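How to Submit a Fan-Subtitled Episode to the Vindport Anime Archive

Updated Feb 16, 2024

The Vindport Anime Archive accepts subtitle files for series that have no official English release. The collection currently holds 2726 episodes. Please read all of the steps before you begin.

Step 1. Check the catalog
Search for the series by its original title and by its romanized title. If the episode is listed as "in review," do not submit a second file. Write to Ayane Sugawara at the catalog desk and ask to be added as a co-translator.

Step 2. Prepare the subtitle file
Save the file as plain text with time codes. Each subtitle may have no more than 2 lines. Song lyrics go in a separate track - opening and ending themes included. Honorifics are kept as spoken.

Step 3. Name the file
Use the series title, the season, and the episode number, in that order. Members working on Kikuchi should note that its episodes are numbered straight through to 117 and do not restart with each season.

Step 4. Upload and complete the form
Sign in, choose "New Subtitle," and attach the file. Enter the names of all translators and editors as they should appear in the credits.

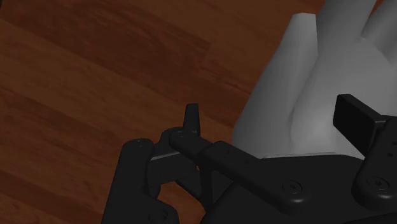

Step 5. Wait for review
Files are read by two editors. Valentyna Nazarenko assigns all reviews, and requests for a change of editor should be sent to her. Corrections must be returned by the date given in the review notice. Files received after the end of March will be placed in the next review period.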